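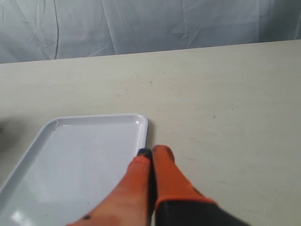 4. Setting up entry control on a parade route

This section covers the entry points where people on foot join the viewing area. Barriers along the kerb are dealt with in section 3, and vehicle crossings in section 5. Read the whole section before you start, as steps 4 and 5 need two people.

Each Fundgate entry point is made up of a base rail, two gate posts, a swing panel and a Disik counter. The counter clips to the left-hand post as you face the route.

Before you begin

Check the route plan for the entry point number and write it on the tag fixed to the base rail. The numbers are used by the control room, so do not change them on the day, even if an entry point has to be moved a few metres. Report the new position instead.

Note: Gandell posts from before the change of hinge do not fit the current swing panel. They have a square cap. Send them back to the store.

Fitting the gate

1. Lay the base rail flat across the opening, with the arrow pointing towards the route.

2. Sweep away grit and leaves from under the rail. If the ground slopes, turn the levelling feet until the bubble sits between the lines.

3. Fill the ballast tanks at each end of the rail with water up to the mark. Do not use sand in these tanks.

4. Lower the first post into its socket while a second person steadies it. Turn the collar clockwise until it clicks.

5. Repeat for the other post.

6. Hang the swing panel on the right-hand post and drop the locking pin through both hinges.

7. Push the panel from the pavement side. It should open towards the street and swing back by itself. If it sticks, check the bubble again before you adjust the spring.

CAUTION: Keep fingers clear of the sockets when lowering the posts. Wear the gloves supplied in the lid pocket of the crate.

CAUTION: Never chain or tie a swing panel shut while the public are inside the viewing area. To close an entry point, put up the CLOSED board and leave a steward beside it.

Setting the counter

8. Clip the Disik counter to the post and hold the green button until the display lights up.

9. Press SET, then enter the limit for that area. The largest number the counter will accept is 2000. For the Rawashdeh Street area the limit is 690.

10. Walk through the gate once in each direction. The display should go up by one and then back to zero. If it shows 2, the sensor has picked up the swing panel. Tilt it towards the pavement and try again.

11. Tell the control room that the entry point is ready.

Note: The counter does not tell a pushchair from a person. Stewards should use the minus key after each pushchair – one press is enough.

If the display goes blank

Change the battery and press RECALL. The last count is kept in memory. If the display shows code 74 the memory has not been saved, and the steward must ask the control room for a figure before letting anyone else in.

Taking down

Wait for the all-clear from the control room. Remove the counter first, then the panel and the posts, and empty the tanks into a drain. For a Sunday parade, crates are collected from the kerb the same evening.

3 shares
0 comments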